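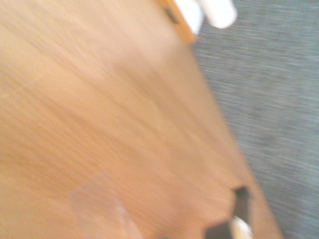 How to refresh an oiled wooden table top

We have had our table for nine years and every autumn I give it new oil. My husband's uncle Miloslav Vaněk taught me the method. He made tables in Jandham until his knees did not allow it any more, and I follow what he told me with small changes of my own. You don't need a machine for it, only a free Sunday and some patience.

First find out what finish you have. Put a drop of water on a place where nobody looks, for example near a corner, and wait a few minutes. If the wood under the drop becomes darker, the oil is worn and the table is ready for this work. If the drop stays round and the wood doesn't change, you may have lacquer, and then please don't continue with this page. Lacquer must come off completely before oil can go in.

What you need

Sandpaper, grit 120 and 180
A cork block
Hardwax oil or plain table oil, clear
Cotton rags without fluff (old T-shirts are good)
A soft brush or a vacuum cleaner with the brush head
Mild soap and a bucket
An old sheet for the carpet

Wash and dry

Wash the top with a little soap in warm water and a rag that is well wrung out. Wipe always along the grain. Then leave the table alone until it is completely dry, best overnight. Spread the sheet on the floor before you begin to sand. Wood dust goes very deep into carpet and I needed a whole evening to get it out, the first year.

Sanding

Wrap the 120 paper around the block and go along the grain with light, long strokes. Never across and never in circles. On pale wood with a honey colour the circles are almost invisible when it is dry, and then you put oil on and they are all there.

A thin scratch usually disappears with the 120, but do not sand only the scratch. You will make a hollow, and you feel it each time you wipe the table. Sand a wide area around it, as long as your forearm, and make the pressure smaller towards the ends. If the scratch is so deep that your fingernail stops in it, I would leave it.

Change to 180 and go over everything once more. The edges need only two or three strokes, by hand without the block. Vacuum the dust, then wipe with a barely damp rag and wait until it is dry.

Oiling

Stir the oil, don't shake it. Pour a small amount on a rag and rub it in along the grain, one section after another. The layer must be thin. After 15 minutes take a clean rag and wipe off all that has not gone in. Too much oil stays sticky for weeks – I know a kitchen in Hamside where the newspaper is still part of the table.

Let it dry as long as the tin says and put on a second layer the same way. For the first week use no hot cups and no wet cloths.

One warning, and please take it seriously: rags with oil can catch fire by themselves. Put them in a bucket of water, or spread them flat outside to dry. Do not leave them in a heap in the garage.

Hedvika Vondráček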